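Home Shop Necklaces Bracelets Repairs Delivery Basket

Itton Copper Cuff Bracelet

The Itton is an open cuff cut from solid copper sheet and hammered by hand in our Wakau workshop. The surface catches the light in small uneven dimples, and no two cuffs come out with the same pattern. The edges are filed and rounded before the cuff is bent to shape.

The cuff is 14 mm wide at the front and narrows slightly towards the ends. The gap at the back measures 30 mm, and you can close it up a little with gentle pressure from both sides. Please do this once and then leave it. Copper that is bent back and forth every day will harden and may crack.

It comes in small, medium and large. If you are between sizes, order the larger one. It goes well with the narrower Istis bangle, sold separately, and the two can be worn on the same wrist.

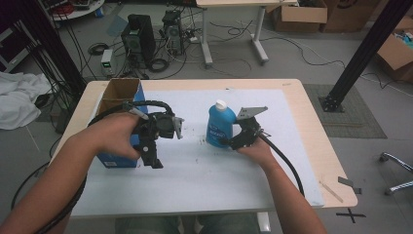
Care and cleaning

Copper darkens with wear. Some customers like this and leave it alone. To bring back the shine, rub with a soft cloth and a little lemon juice and salt, then rinse and dry well. Take the cuff off before swimming. It may leave a green mark on the skin in hot weather, and this washes off with soap.

Finishes

Bright: polished, no coating.
Tyagi: darkened in the dimples and polished on the high points.
Waxed: as bright, with a thin coat of clear wax that slows the darkening. The wax wears off in time and can be renewed at home.

Ordering

Bright and waxed cuffs are normally in stock. Allow 20 days for the Tyagi finish, as these are made to order. Engraving inside the cuff is available on all sizes, up to 30 characters including spaces. Engraved cuffs cannot be returned unless faulty.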